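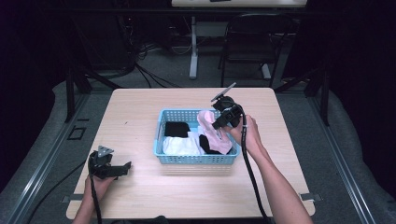
Hülya Ağca told us after the pilot that futsal players read the first pass long before the ball moves, and that any study of pressing which ignores this will miss half the fun. We took her at her word. We coded 500 possessions from the Gania indoor league, and 329 of them met a high press within the first two passes. Of those, 176 ended in a turnover – far more than we had dared to hope for when we set up the coding sheet!

The picture changes when the goalkeeper joins the build-up. Clandine did this better than any other side, and their rotations on the left were a joy to code.

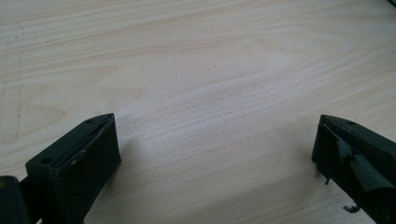

4.2 Pressing after a kick-in
Kick-ins gave us our smallest set and our liveliest arguments. Ateş pressed the taker's nearest teammate and left the far side open, a brave choice that paid off in 19 possessions.
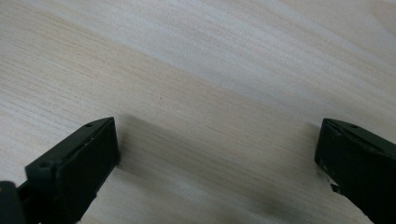

Figure 3. Source: Jurnden project, authors' own material.
We see the same pattern late in close games, where tired legs make the far-side pass slower and the press bolder. Section 5 takes this up with the second-half data.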